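Soft shadows under small objects on a white table, how to remove?

Asked by pikov_lens

Hello all. I photograph small kitchen things at home for a catalog that a friend is making, it has 101 items in total. I am not a professional. I use a white paper under the objects, one window on the left side, and a lens of 50 mm on a crop camera. My settings are normally f/8, ISO 200, and the shutter is what the camera wants, often 1/30 on a tripod.

My problem is the shadow on the right side. It is wide and has a gray-blue color, and when I make the paper brighter in the software, the shadow becomes blue even more. The friend wants the shadow to stay, but small and neutral. I tried already to shoot near noon and it was worse. Do I need to buy a flash, or can I solve it with what I have? I have a Vetden tripod, one desk lamp with a warm bulb, and a lot of paper. I can work only in the morning until 11.

Morris

You have two different problems and it is better to solve them one after the other.

First the size and the darkness of the shadow. The window is your only light, so the right side gets only what comes back from the room. If your wall there is dark or far away, very little comes back. Put a white card standing on the right side of the object, as close as you can without seeing it in the picture. Foam board from an office store is good. Move it slowly and look at the shadow, not at the object. You will see it become lighter when the card is near.

Then the color. Light from a window on a clear morning is more blue than people think, especially if the sun is not directly in it. The shadow is blue because it is filled from the sky. Do not turn on the desk lamp to correct this! You will have an orange side and a blue side and no software will make you happy.

What I do, in order:

1. Turn off all lamps in the room, also the one in the corridor if the door is open.

2. Check your paper. Many white papers are not neutral, they go to lavender or to cream, and you notice this only in the photo. Put a gray card on the paper and set a custom white balance from it. 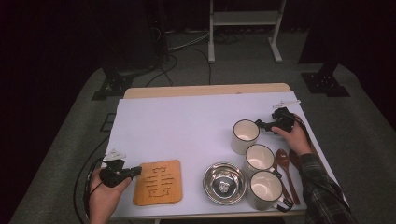

3. Hang a thin white curtain or baking paper over the window. The shadow edge will be softer, and the exposure longer, but with a tripod this costs you nothing.

4. Expose so that the paper is almost white in the camera already. If you lift it later by a lot, every small color error grows with it.

I have used this for four years and I never bought a flash for it.

humo2817

just buy a light tent, they are cheap. shadow is gone in 5 minutes

pikov_lens

Thank you both. Morris, I made the test with the gray card and the paper was the bigger part of the problem, I did not expect this. The standing card helps also, but with the metal pots I see it as a white stripe in the reflection. Maybe I will ask about this in a new thread. The tent I will not take, because the friend wants to keep a shadow.

Morris

For the pots, keep the stripe but make it clean. Use a taller card so that the stripe goes over the full height of the pot. A reflection that ends in the middle looks like a mistake, a long one looks normal.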